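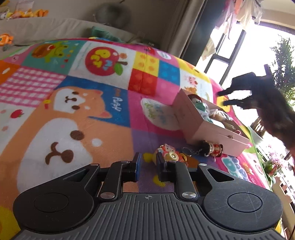
4. Evaluation of the Reltotton home kit

The Reltotton kit is sold as a complete way to collect grasping data in ordinary homes: a hand-held two-finger gripper with a camera on it, a charging case, and a paid labeling service run by Widus. The sales material promises "training-ready" recordings from untrained users after 20 minutes of practice. We find that claim hard to accept as written. In Figure 1 the fingers are open, with a small red-and-yellow toy within reach on a brightly printed play mat, and a black cat at the right is a dark blur. Clutter of that sort is what a home kit should be judged on, yet the vendor's sample set consists almost entirely of single objects on plain tables.

Figure 1. View from the kit's camera in a home setting, with a toy near the open fingers and a box holding a doll farther back.

Print this article | E-mail this article
Filed under: Product Trials, Home Robotics
Reading time: 3 minutes

4.1 Recordings and labels

We collected 300 recordings in September and sent all of them to the labeling service. Widus returned 80 marked "unusable" with no reason given. When we went through these ourselves, many looked no worse than the ones that had been accepted. A request for the rejection rules brought a link to the same product page we had started from. The fee is charged per recording submitted, so the buyer pays for rejected material too.

Wide-angle distortion is a second concern. Straight edges bend strongly toward the sides of the view, and the correction file supplied with our unit did not match its lens. Recalibrating with the Jaloreck toolbox fixed most of this, but it took about 3 hours and is not a job for the untrained user the kit is meant for.

4.2 Comparison with earlier claims

The Subramaniam benchmark is cited by the vendor as evidence that policies trained on kit data carry over to new rooms. The benchmark rooms were furnished for testing and had no pets in them. We would not extend that result to occupied homes without new trials, and the vendor has not published any.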